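Sondness Desk Habits Survey, data card

Last updated 22 Jul 2025

Self-reported answers on what people keep on their desks and how often they tidy up. 267 rows, one per person, 12 columns. Treat the tidying column with suspicion. People round in their own favor, and we had no way to check.

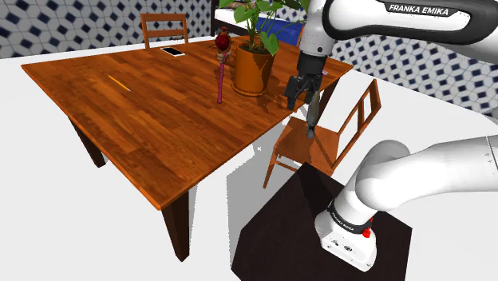 A pencil and a smartphone on a wooden table.

Known problems

Almost 30 rows have no answer for "hours at desk." Popescu, the first release, filled these with the average, a bad idea that we have undone. The column "clutter score" runs from 1 to 6 and nobody agreed on what a 4 meant. 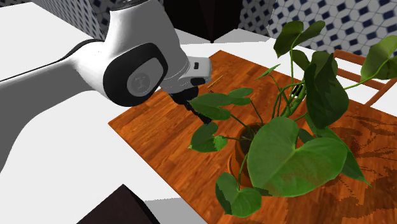 Scores from the October round run lower than the rest. The question was reworded before that round, so don't read it as a trend. Claims that tidy desks make better workers can't be tested with this file.

Files

gorska.csv: raw answers
grosetti.csv: cleaned answers, blanks left blank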